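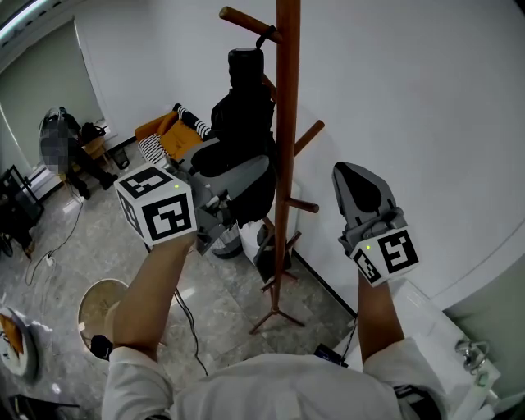
Hand-held grippers: pads slip on the coat rack pegs

plastlow_bench
24/05/2026
Hello all. My build is two hand-held grippers with gray plastic fingers and a marker cube on each one. The tracking is good. My problem is the grip. On the round wooden pegs of the coat rack the fingers turn sideways and I lose the hold. I printed 5 versions of the pads already. What shape do you use for round things?

Urkmont
Make the pad hollow, so the peg sits inside it. Flat pads touch wood on one thin line only.

pinto40
I don't agree. A hollow pad is good for one diameter and bad for the rest. I would keep it flat and glue soft rubber on it.

plastlow_bench
Thank you both. The pads are now dark gray and the left one is hollowed. Next thing I want to try is plastic sheeting, it is a harder material for me.

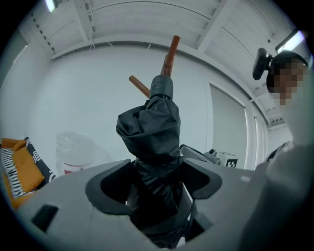

Gripper view: black plastic on the coat stand, pegs above.

Urkmont
Good curve on the left pad. I would print the opening 2 mm wider.

pinto40
With sheeting you will see my point. It folds into the hollow and pulls when you open the fingers. Rubber does not do this.

Miłosz Makowska
We had the same discussion in the Totville workshop in October. I used a hollow pad with a thin rubber layer inside. It holds pegs well, but the rubber needs new glue often.

plastlow_bench
I did not think to use both. Miłosz, which glue do you have? Mine does not stay on printed parts.

Miłosz Makowska
Contact glue, and I sand the plastic before. Leave it overnight.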